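Carnet atelier – mardi, fin d'aprèm
Pinces à main v5, suite. Essais robinetterie.
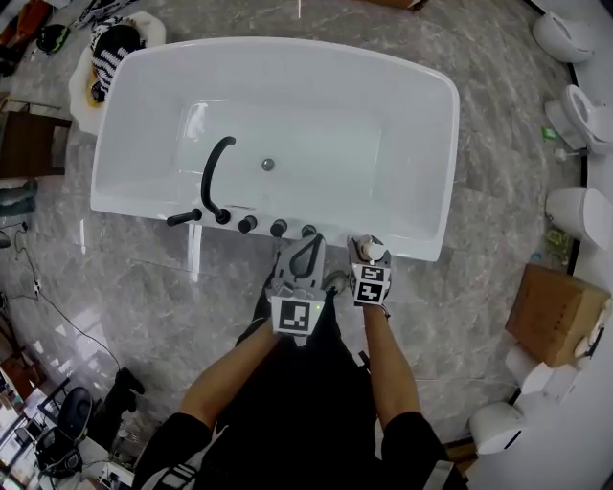

Repris à 14h après la panne de colle. Les deux pinces sont remontées, marqueurs recollés au double face fin (l'époxy bavait sur le bord blanc, la détection n'aimait pas du tout). Poids avec batterie : pas repesé, à faire. À la main ça paraît plus lourd que la v4, surtout au bout d'une heure.

Objectif de la journée : boutons ronds et petits cylindres. Les poignées plates on sait faire, les poignées de tiroir aussi. Le rond lisse ça glisse dès qu'on tourne un peu vite.

Ce qui a changé depuis la dernière entrée :
– mors réimprimés en TPU, remplissage 20 %, commande chez Ternard (bobine noire, l'autre était humide, bulles partout)
– ressort de rappel plus mou. Trop mou peut-être, voir plus bas
– carte Dudek rev. 6 dans les deux poignées, enfin le même firmware des deux côtés
– voyant vert = enregistrement ok. Avant il s'allumait aussi en attente, on s'est fait avoir en octobre avec une demi-journée de fichiers vides

Calibration du matin : ouverture max sur la pince gauche, échelle 1,763 dans le fichier de config. À droite j'ai remis la même valeur en dur pour gagner du temps. PAS PROPRE. Refaire une vraie mesure au pied à coulisse avant de fusionner quoi que ce soit dans la branche Musia.

Déroulé :

Série A, bouton seul, main gauche. Approche par le dessus puis fermeture. Cinq essais, ça accroche quand les mors arrivent bien centrés, sinon le bouton part de travers entre les deux lèvres et on tourne dans le vide. Le noir mat n'aide pas pour voir où on en est. Piste : un petit V au fond du mors, 2 versions à dessiner ce soir si j'ai le courage.

Série B, les deux mains. Gauche tient le bouton, droite tient une pièce cylindrique. Là c'est mon poignet le problème, je compense sans m'en rendre compte et la trajectoire enregistrée fait des vagues. Avant-bras à garder plus bas. Se mettre franchement face à la baignoire, pieds fixes, et arrêter de se pencher.

Série C, douchette. Abandonnée au bout de 6 essais. Le manche tourne dans les mors, pas assez de serrage. C'est le ressort, j'en suis presque sûr. Remettre l'ancien à droite seulement et comparer.

Suivi des marqueurs : bon quand on reste au dessus de la cuve, décroche quand la pince bascule vers l'intérieur. Le blanc de la baignoire sature un peu, j'ai baissé l'exposition deux fois. Pour la droite, avec les deux marqueurs l'un au-dessus de l'autre, on garde toujours une pose correcte, nettement mieux que la gauche. Donc : passer la gauche en double aussi. Il faut redessiner le support, la face avant est deja prise et la découpe en goutte du dessus mange toute la place. Décaler la découpe ? la supprimer ? Elle sert juste à passer le doigt quand on change la batterie, un trou plus petit suffirait.

Logiciel : l'export Stotidier plante encore si le nom de session contient un accent. Renommé « série » en « serie » partout, ça passe. Ticket à ouvrir, j'oublie à chaque fois.
Décalage entre les deux flux : quelques images au démarrage, ensuite stable. Je tape les deux pinces l'une contre l'autre au début de chaque prise pour recaler, méthode de brute mais ça marche.

Câble noir à scotcher au sol, j'ai failli m'y prendre les pieds en reculant. À faire AVANT la prochaine séance et pas après.

Idée en passant – pour les boutons, commencer la prise déjà en rotation inverse, comme ça on a toute la course du poignet dans le bon sens. Testé vite fait une fois, geste plus naturel. À reprendre en série D.

À faire :
– mesure réelle de la pince droite, virer la valeur en dur
– ressort ancien modèle à droite
– mors en V, deux largeurs
– support double marqueur gauche
– scotch câble
– peser les pinces
– ticket export accents
– trier les prises de la série B, jeter celles où je me penche (il doit y en avoir pas mal)

Questions ouvertes pour ceux qui passent : quelqu'un a deja collé une bande de silicone sur du TPU et ça a tenu ? La cyano lâche au bout de deux jours chez moi. Repondre dans la marge svp, pas sur un post-it.

18h20, batteries en charge, fichiers copiés sur le disque de l'atelier, dossier robinets_v5. Série C copiée aussi, même ratée.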